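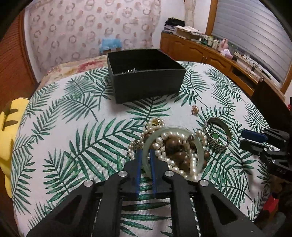
Unit 3: Showing the task by hand

Course notes, Robot Learning from Demonstration
Jihad Sayegh and Samira Abu Hammour

28 shares | 9 comments

In Unit 2 you drove the arm from the leader station and recorded through the remote link. This unit covers the other route. You hold the gripper yourself, do the task at a table, and the recording becomes the training data. No arm is involved until the Umcombe test bench in Unit 5.

What changes when you leave the arm out

You feel contact. Over the remote link most of you pressed too hard, and the logs from the Srour rig show it. By hand you notice right away when a jaw is touching something.

You can also move in ways the arm can't. A wrist turn that is easy for you may be outside the arm's joint limits. Samira's rule is to keep the elbow low and turn the tool no faster than you would turn a full cup.

Two-handed work needs a plan before you start. Decide which gripper picks and which one waits or steadies. If you swap roles halfway through a set, the set is hard to learn from.

The sorting task

The job is to separate a pile of jewelry and put the pieces in an open box. Bangles go first, then strands, then small ornaments. A bangle with pearls running through it is the hard case. Put one jaw inside the ring and one outside, close on the rim, lift a little, and wait for the strand to slide off. If it does not slide, set the bangle down and go in again from the other side. Leave the second attempt in the recording – a robot that has only seen clean lifts has no idea what to do after a bad one.

Beads roll. Do not chase one across the cloth. Stop, open the jaws, come down over it from above.

Recording rules

Each person records 15 demonstrations. The class total should reach 200 by the end of July. Start and finish with the jaws open. Rearrange the pile between runs. Throw out a run only if tracking was lost, and write down the run number when you do.

Homework

Replay 3 of your own runs in Ninton at half speed. Mark each point where the jaws close and say what you were looking at when you closed them. One page is enough.

Related
Unit 2: Driving the arm from the leader station
Unit 4: Cleaning and trimming recordings
Lab sheet: Calibrating the Trinham tracker

Contact the course office | Back to top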